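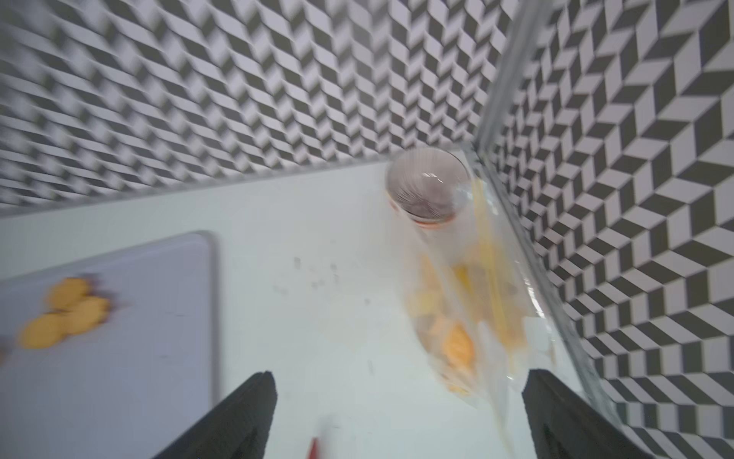 Wrist cam view, gripper fingers, chevron tile corner

cescobedo
Swapped the Skandik fingers for the Himetti pair in February. Thin stuff like a zip bag flat on the counter is much easier now. Blur on the wrist cam is still bad – look at the tile on the far wall.

tmarl40
That's exposure. Lock it and add light.

cescobedo
Already locked. Same blur.

padfoot_r
I'd keep the Skandiks. My Himetti pads wore out after 300 grasps.

tmarl40
Disagree, mine are fine. Which controller?

padfoot_r
Damasceno, force limit at 40. Might be too high – will drop it and rerun.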